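Trendis Hand-Held Gripper Pair - Classroom Set

A pair of grippers for student robotics clubs and competition teams. Students hold one in each hand and work through tabletop tasks while the team records practice runs for its project.

In the set
- Two hand-held grippers, black, two fingers each
- Two white mounting plates
- Two cables
- Printed task guide with 8 starter tasks

Details
Age: middle school and up
Stock code: Dritside 52
Storage: holds up to 70 hours of runs on the club drive (drive sold separately)
Spare fingers: sold in pairs

Ordering
Schools can pay by purchase order. Orders placed before November ship with the Enetti lesson pack at no charge. Replacement plates are kept in stock - allow a week for cables. Teams entered in the Villanueva Cup should check the rule sheet before changing the fingers.

Page updated 3 Aug 2021

Starter task: cap to outline
Pick up the cap by its edge with the left gripper and set it down on the cap outline drawn on the tabletop. The right gripper can steady the other side.

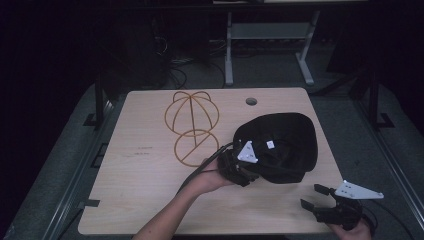

Starter task: fold a towel
Uses both grippers. Any small hand towel will do.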